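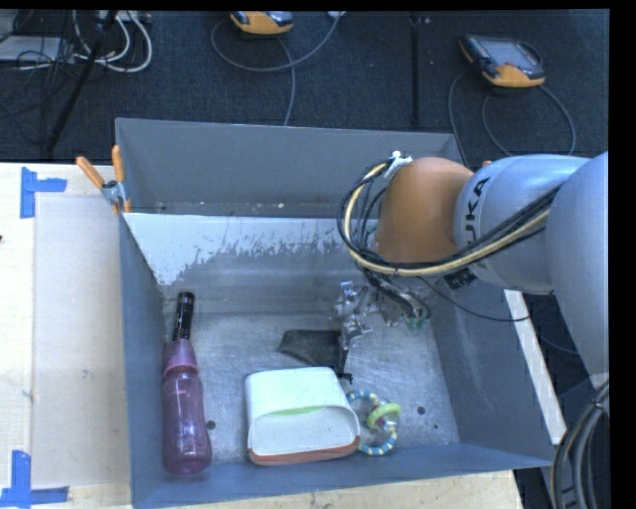 *A metal bin beside a wooden table, with a robot arm reaching in from the right.*

# Preparing a Choral Score for Rehearsal

This guide is for section leaders and assistant conductors of the Bresness Treble Choir. It explains how to mark a new score before the first rehearsal and how to pass those markings on to singers and players. The steps apply to any accompanied work of moderate length. The example used throughout is *Jesari*, a setting for three-part treble voices, harp, and organ by Indrek Laur.

## Before you begin

You will need:

- a clean copy of the full score
- one copy of the singers' edition
- a soft pencil and an eraser
- a metronome
- the text, typed out on a single sheet

Do not mark in ink. Copies are returned to the choir library after the concert and issued again in later seasons. The library holds 1,534 octavos, and many of them have been in use for decades.

## Step 1: Number the measures

Check whether the full score and the singers' edition carry the same measure numbers. Publishers sometimes omit the introduction from the singers' edition, or count a pickup measure in one and leave it out of the other. *Jesari* has 177 measures in the full score. If your copy ends on a different number, find the point where the two editions part ways and correct the singers' edition from there.

Write a number at the start of every system. Rehearsal letters, where printed, should be circled.

## Step 2: Read the text aloud

Speak the text at an even pace, without the music. Underline the stressed syllable of each important word. Then speak it again in rhythm and note any place where the musical stress falls on a weak syllable. Singers should lighten these notes.

For texts in a language other than English, write the pronunciation on the typed sheet and leave the score clear. Mark only those sounds that singers have missed more than once.

## Step 3: Mark the breaths

Use a comma for a full breath and a comma in parentheses for a quick one. Where a phrase is too long for a single breath, mark it "stagger" and assign breathing points by row. In *Jesari*, the second sopranos hold a suspended note for 7 measures near the close, and staggered breathing is required there.

Breaths should agree across all parts unless the parts are singing different words. Habibur Gunawardena, the choir's accompanist, asks that full breaths also be copied into the organ score so that the player can allow for them.

## Step 4: Set the tempo

Set the metronome to the printed marking. *Jesari* opens at 70 quarter notes per minute. Sing the top line through once at that speed, then sing the fastest passage in the piece. If the words cannot be spoken clearly at the printed tempo, tell the conductor before the first rehearsal. Section leaders should not change a tempo on their own authority.

Draw a wavy arrow over each ritardando and a straight arrow over each return to tempo.

## Step 5: Find the starting pitches

At each entrance after a rest, locate the pitch in another part or in the accompaniment and draw a line from that note to the entrance. Where the pitch has not been heard in the previous two measures, write "listen" and the name of the interval.

## Step 6: Share the markings

Transfer all markings to a master copy and label it with the title and voice part. The master for each section is kept in the Conach Room, on the shelf next to the piano. Singers arriving early may copy from it until 6:45 p.m., when it is returned to the section leader.

Later changes made by the conductor should be added to the master copy on the same evening. Absent singers are expected to consult it before their next rehearsal.

## Related guides

- Seating a three-part treble choir
- Rehearsing with harp: tuning and placement
- Marking the *Sproģis* carols for unaccompanied performance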